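Soft goods rules, second revision
August 14, 2020

The first revision of our cell rules was written for rigid parts, and it shows. Cloth has no fixed shape and no useful datum, so several clauses had to go.
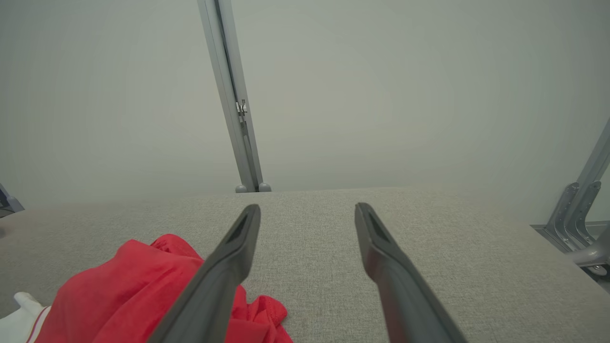 Clause 4 now limits closing force by material class. Thin knits get 8 newtons at the fingertip until someone logs a reason to raise it. The old limit was 60, copied from the Doltorar handling sheet, and it had no business near a hem.

Clause 5 covers approach. Fingers come in open, stop short of a padded surface, and close only after the height check passes. Padding compresses, so a contact reading alone is not accepted as a height – this caught us twice in March.

Clause 6 is about records. A failed grasp is logged the same way as a good one, with the same fields. Of the 1,236 entries in the Prandis log, nearly 200 had the outcome left blank, and I have excluded them from the force table.

Still open: whether a second garment within reach voids the attempt. I lean toward yes, but the wording in Clause 7 stays as it was until the Bamton cell has run it.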